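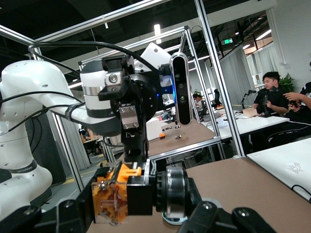 7 min read

About Skesau

Skesau makes worktables and table frames. The frames are silver aluminium profile and the tops are mostly brown. We cut, drill, assemble and deliver them from one workshop, and we have done that since the company was two people and a chop saw.

We sell to workshops, schools, laboratories, repair rooms and a fair number of people who want a decent table at home. Most of what we make is built to a drawing. The rest comes from our one standard range, Oltari.

How it started

Arnaldo Matos was a joiner and Beatriz Henriques ran the stores for a firm that made shop counters. When that firm closed, they bought the saw, a pillar drill and the remaining stock of profile, and rented half a unit behind a tyre depot. The first job was a packing table for a seed merchant. Arnaldo made the top too heavy and it took four people to get it up the stairs. It is still there, on the first floor, and the seed merchant has told us it is staying.

The name has no meaning. Beatriz needed something to put on the bank form and wanted a word that was short and not already taken.

For the first few years we made timber frames as well as aluminium ones. We stopped when we saw how many of the timber ones came back for a new leg or a change of height. A profile frame can be taken apart with a hex key and put back together at a different size, and customers were doing that without asking us, which seemed like a good sign. We moved to the present building soon after and took on Zeyu Tang, who had been drawing kitchens and now does all our drawings.

What we make

Tables. Straight ones, corner ones, ones on castors and ones that are bolted to the floor. The height is set when we cut the legs, and adjustable feet take up the last bit for an uneven floor.

Frames above tables. A lot of customers want uprights at the corners with bars across, so that lamps, shelves, screens, tool hooks or curtains can be hung over the work. The uprights can come down to the table surface or run past it to the floor. Both are good and we will ask you which. Running to the floor is stiffer. Coming down to the surface leaves more room for knees and is easier to take off later.

Tops on their own. If you have a frame already and the top has had enough, send us the measurements. We need the length, the depth, the thickness and a photo of each corner. Please measure both diagonals. If they differ, tell us, and we will cut to suit.

Small parts. Brackets, end caps, T-nuts, feet, cable clips and trays. We keep these on the shelf and post them out the same day if the order is in before 2 pm.

We don't make chairs. We are asked often. Fonseca, two doors down from us, sells reconditioned workshop stools and we are happy to send people there.

The tops

The brown top is the one we sell most of. Small things show up well on it, and it doesn't throw the light from an overhead lamp back into your eyes the way a white top can. People who work with screws, beads, watch parts or seeds tend to go for it. We also do grey and a dark green, and we will do white if you want it.

The edges are rounded over slightly on all four sides. Leave them bare or ask for a lipping. A lipping stops things rolling off, but it also makes it harder to sweep the table clear with your hand, and about half the people who order one ask us to take the front strip off again within a year. We now fit the front strip with screws so you can do it yourself.

Tops can be drilled for clamps, vices and cable holes. We would much sooner do that here than have you do it on site, but if you do need to drill later, go through from the top face with a sharp bit and a piece of scrap underneath.

The frames

All our profile is plain silver. We have tried black. It looks smart in the catalogue and then shows every scratch, so we only order it in when a customer insists.

The joints are bolted. Nothing is glued or welded. Every joint that carries the top gets a bracket on the inside face, where you won't catch a sleeve on it. We deliver with the joints tightened and we ask you to go round them again after the first month, because tables get leaned on and shoved about when people are settling in. The hex key is taped under the top at the left-hand end.

Open slots collect dust and crumbs. A cover strip can be pushed into them, in grey or black, and cut with scissors. Some customers leave the slots open on purpose so that they can add hooks later. A paintbrush gets them clean.

The Oltari range

Oltari is our standard range, for people who don't need a drawing. There are three lengths and two depths, with or without the overhead frame. An Oltari table goes out flat in two boxes and takes two people most of an hour to put up. The instructions are drawings with a few words, and Zeyu rewrites them whenever the same question comes in twice.

We have sold a little over 2,000 Oltari tables. The middle length is the one most people buy. If you are not sure, mark the size on the floor with tape and leave it for a day or two before you order. Walk round it, open the door, pull out a chair.

The workshop

The building was a bakery and there is still a tiled wall at the back. Profile comes in at the side door in long bundles and goes on the rack by length. Cutting is done in the morning, when the light is good and the phone is quiet. Drilling and tapping come next, then assembly on the two big tables in the middle of the floor. Both of those are ours. One is the oldest table we have, and its top has been turned over once and replaced once.

Offcuts over 306 mm are kept and sorted. They end up as short legs, shelf brackets and the stops we use when we drill. Anything under that goes in the metal bin and is collected. Wood offcuts go to a primary school nearby for its craft room.

We keep the benches in use fairly clear, although small bits do gather on any table by the middle of the afternoon. The last twenty minutes of the day are for putting them away. Good nuts and bolts go back in the trays. The rest goes in a jar, and whoever is making the tea sorts the jar.

Who we are

Arnaldo Matos does the quoting and most of the site visits. If you have sent us a sketch on the back of something, he is the one who will ring you about it.

Beatriz Henriques runs purchasing, the accounts and deliveries. She also decides when a job is ready to leave, and she has sent things back to the bench with the van outside.

Zeyu Tang does the drawings. You will get one for every made-to-measure order, and we don't cut until you have agreed it in writing.

Bernardo Quintela cuts and drills. He came to us from school for two weeks and asked to stay.

Valentin Baudry assembles, packs and drives. He will bring your table in, put it where you want it and take the packaging away with him. He won't move your old table out unless it is on the order, so please say so beforehand.

Ordering

Send us the size you need, what the table will be used for and what will stand on it. Weight matters more than size. Tell us too about the way in: the narrowest door, any stairs, the lift if there is one. A table that is too long for the lift can be made in two halves, and we would like to know that before we start.

We will send a price and a drawing. Made-to-measure work usually takes five weeks from the day you agree the drawing. June is our busiest month, with schools ordering for the summer, and it can take longer then. Oltari tables are normally in stock.

Delivery within 39 miles of the workshop is included. Further than that we charge by distance or send it with Grusico, who carry our boxed orders and have been careful with them.

Frames are guaranteed for ten years and tops for three. The tops take the wear, and we don't replace one for scratches, burns or glue. We will supply a new one at cost plus cutting, and you can fit it yourself with the same hex key. Keep your drawing number, which is on a label inside the back rail. With it we can make you a part that fits without measuring again.

Visiting

You are welcome to come and lean on things. We have the three Oltari lengths set up near the front, samples of all the tops, and a rack of short profile pieces bolted together in different ways. The largest sample top is 135 cm long and can be borrowed for a week if you leave a deposit.

We are open from 8 am to 4.30 pm. Ring first if you want to talk to Arnaldo, who is often out measuring. Parking is at the side, but please keep clear of the roller door. The bell by the front entrance is quiet, so come straight in and call out.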